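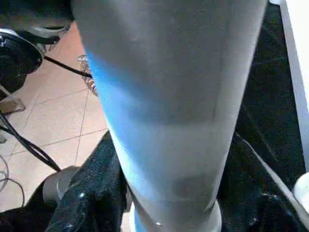

4.2 Steckregale beim Umzug der Werkstatt Flundholm

Besonders ergiebig war für uns das Steckregal. Wer je eines auseinandergenommen hat, kennt den Moment: Boden und Bein sitzen fest, und plötzlich wird aus einem Möbel ein Stapel Teile! In Flundholm haben wir über 202 Handgriffe protokolliert und nach Rácz kodiert, vom Ablegen bis zum Lösen der Beine (Abb. 5). Gekippt wird fast immer auf einer Unterlage, meist Folie.

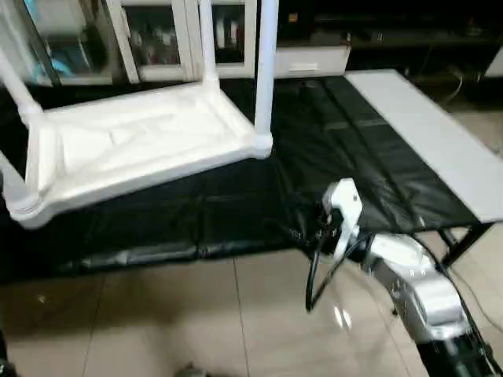
Abb. 5: Weißes Kunststoffregal, gekippt auf schwarzer Folie.

Raver wandte in der Diskussion ein, man solle solche Regale gar nicht zerlegen, das Stecken leiere die Hülsen aus und spare im Transporter kaum Platz. 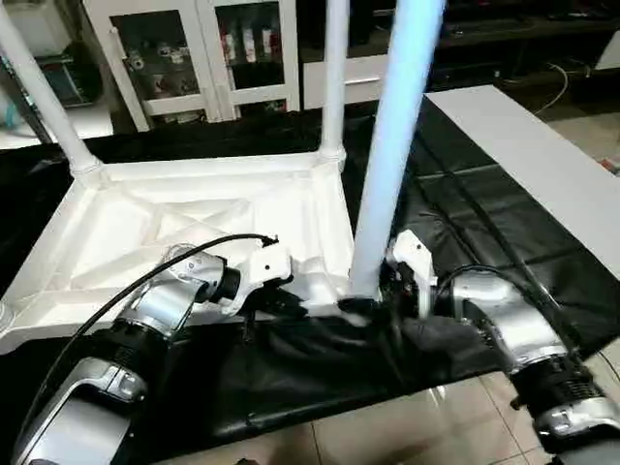 Die Haltbarkeit der Steckverbindung verdient tatsächlich eine eigene Untersuchung, und wir freuen uns darauf. In der Reihe Clandlow ließen sich die Beine auch beim vierten Zusammenbau noch sauber führen. Viel hängt an der Form des Bodens: Die gekreuzten Rippen und der hohe Rand geben Halt beim Greifen, und der Kragen am Beinansatz bietet eine zweite Stelle zum Anfassen. Abschnitt 5 behandelt die Reihenfolge der Beine.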